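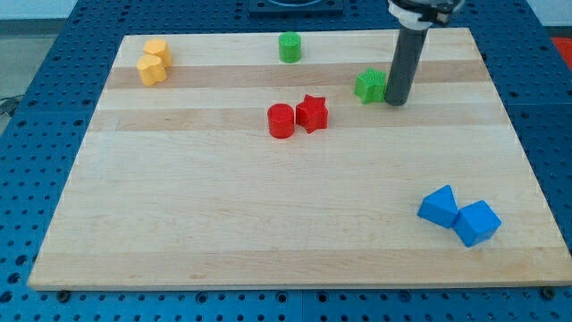

## Who we are

Hi! I'm Genowefa Marciniak, and together with Asif Zaidi I run Brindenell, a planning service for schools and small shops that want to buy their first robot arm without blowing the whole budget on it.

We started out at Ghauri, where I wrote the purchase orders and Asif got to live with whatever showed up (sorry, Asif). The arm was usually the easy part. What hurt was everything around it — the table, the mounts, the cables, the spare parts, the training days. So now we put all of that on one sheet before anyone signs a quote.

Most of our planning starts small, with plastic blocks on a wooden board and an arm over a table full of bolt holes. You can learn a lot about what you need to buy from a star and a cylinder!

Our 2 longest-running clients are Flenen and Puklow, and we still go over their spending plans with them every July. A first plan takes us four weeks. We don't sell equipment and we don't take commissions, so if you can put off a purchase for a year, I'll happily tell you so.

Got a quote you're not sure about? Send it over — I love reading them.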